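实验记录 2022年8月22日
记录：冯欣怡（Hsin-yi Fung）
参加：Yufang Su、Bujar Karagiannis
编号：449

一、目的

继续四月份开始的木料表面处理耐久性比对。本轮考察硬蜡油与水性清漆两种涂层在厨房台面用材上的耐水渍、耐油渍表现，并复核 Pralten 项目所用涂布量是否需要调整。四月份的记录中，水性清漆组有数块试片在端面出现发白，当时未作结论，本次一并复查。

二、试片准备

试片取自同一批白蜡木拼板，共四十八块，由 Bujar Karagiannis 下料并逐块编号。硬蜡油组与水性清漆组各二十四块。砂光依次使用一百二十目、一百八十目砂纸，顺纹进行。水性清漆组在第一遍涂布后加一道二百四十目轻砂，除尘后再涂第二遍。

端面处理与四月份不同：上次端面只涂一遍，本次与大面同样涂两遍。如发白现象消失，可初步归于端面吸水，但仍须与含水率数据对照。

含水率于涂布前测定，十一块试片读数偏高，已退回恒湿间平衡，待复测合格后再行涂布。该十一块的编号已另列于柜内登记本，请勿与其他试片混放。

三、涂布经过

硬蜡油以无绒布擦涂，静置后将余油擦净。第一遍由 Yufang Su 完成，第二遍由本人完成。两人手法轻重有别，称量结果显示第二遍用量偏少。为避免人为差异，后续各批应由同一人完成全部涂布。

水性清漆以短毛滚筒施工。滚筒边缘在三块试片上留下滚痕，已在登记本中注明，不作外观评级，只参与耐液测试。

擦过油的布须平摊于金属架上晾干，之后投入带盖铁桶。上周发现有人将油布揉成团放在工作台下，此做法有自燃危险，请各位同事严格遵守。

四、色样对照

Grakudport 方面来函，希望台面颜色较现行样板再浅一级，纹理保持可见，不使用遮盖性底色。经与 Muammer Gündoğdu 讨论，拟在硬蜡油中加入少量白色色浆，先做小样，再决定是否扩大。浅色处理的主要顾虑在于日后局部修补时色差明显，尤其在水槽周边。样板与柜体深色饰面搭配时的观感，亦应一并评估。 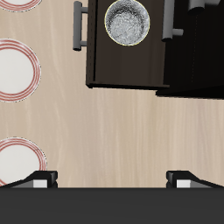 图一 浅米色木台面与深棕色抽屉的配色参考（渲染图，俯视）

色浆比例暂定两档。搅拌后须过滤，否则未分散的颗粒会在顺纹方向拖出白线。小样干燥后于自然光与室内暖光下各看一次，由未参与涂布的同事评定。

五、耐液测试安排

测试液为清水、食用油、浓茶与食醋。每种液体滴于试片表面，加盖表面皿，到时揭去并以软布吸干，隔日评级。耐油渍一项，放置时间由二十四小时延长至四十小时，以便拉开两组差距。评级沿用 Chuang 提供的五级对照表，介于两级之间者一律取较低一级。

浓茶须当日冲泡，冷却至室温后使用。四月份所用茶液曾隔夜存放，浓度无从核实，该项数据仅供参考，不列入本次比较。

六、待办与备注

1. 恒湿间湿度记录仪的纸卷即将用尽，请 Yufang Su 领取新卷。
2. 向 Dirnik 索取水性清漆新批次的技术资料，核对固含量是否与旧批次一致。
3. Sigrún Bech 询问能否增加耐热项目。现有加热块温控不稳，校准之前不宜承诺。
4. 三号砂光机吸尘软管接口漏气，已用胶带临时封住，须更换卡箍。
5. 端面发白的旧试片暂勿丢弃，待本轮结果出来后切片观察。

复测含水率后，由 Bujar Karagiannis 在本页页边补记读数并签名。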